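Korngate fruit price notes – readme

Prices copied off market boards, one row per fruit per stall. 3,443 rows, 1,386 of them with a weight. Typed up by Aarti Bhardwaj and me, checked by Deepak Sandhu up to December.

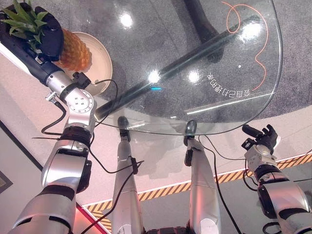 Columns

stall, fruit, price, unit, weight_g, note
Price in pence. Unit is each, bowl or kilo – bowl prices are a mess, dont average them. Blank weight means not weighed, not zero. 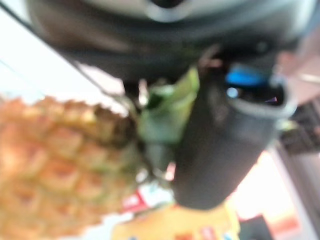 Pineapple, close up.

Known problems

Broten stalls use two spellings for satsuma. 200 rows have no unit, still chasing. Melon halves went in as wholes untill Shalini Thakur spotted it, now fixed.

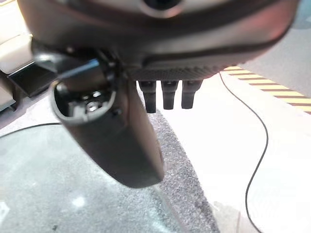 Old file had a colour column, dropped it. Reuse as you like, say where you got it. Corrections to Kuldeep Agarwal.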